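Home Projects Opinion Workshop Nights Contact

Build the boring arm

By Yolandi Mabaso

I love a flashy robot as much as anyone at Skukirside, but my favourite build in our shared workshop is the one that picks up washing. It's slow, it drops socks, and I can't stop going over to watch it!

Gert Nel and I have put 400 hours into it over two winters, most of them on the wrist (three brackets went in the bin before the cable stopped snagging). People ask why we don't give it something sensible to do, like stacking blocks. Well, blocks keep their shape. Cloth doesn't, and every heap is a new puzzle, which I think makes it the best teacher a home builder could have.

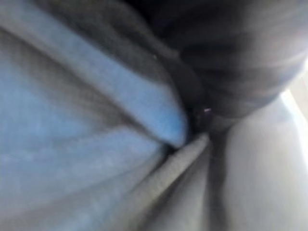

Gert wants a better camera next. I'd sooner spend the money on softer fingertips and let the arm feel its way in, the way you do when you're hunting for a T-shirt in the dark. We've argued about this over many cups of tea and neither of us has budged.

So if you've got a bench and a spare corner, please have a go at laundry. Start with one tea towel. Swear at it a bit, then come and show us your gripper, because I'd love to pinch your ideas. Ours is on the bench by the drill press most Wednesdays.

14 comments Share

Contact Skukirside Workshop | © 2022 | Back to top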